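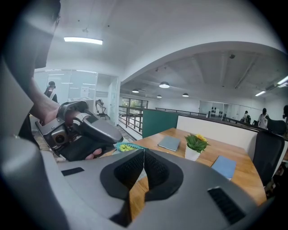
Figure 7. Shared desk, mezzanine level: tray, two notebooks, potted plant.

Unit 7: Arranging a Shared Desk

Read this before Thursday's session and bring your floor sketch.

A shared desk has to work for the next person who sits down. In this course we sort what is on it into three groups: work items, personal items, and plants or decoration. In Figure 7 the notebooks are work items. The small teal tray keeps a cluster of round yellow-green items together, so they can be moved in one go when the surface is wiped.

Plants
One small plant per desk is enough. A white cylindrical pot like the one in the figure takes up little room. Keep pots away from paper and water them at the sink.

Partitions
A low divider marks the back of the desk. The one in the figure has a dark teal panel and a white panel. Do not lean notebooks against a panel or hang bags from it.

Chair
Leave the chair at the end of the desk, clear of the walkway. On a mezzanine, keep loose items off the railing.

Exercise
Draw the desk from the figure as seen from above. Mark each item with its group. Then draw a second version for a person who needs the middle of the desk free for a laptop. Label anything you moved.

Hand in both drawings on one sheet. The Biltow floor plan needed for Unit 8 is in the course folder.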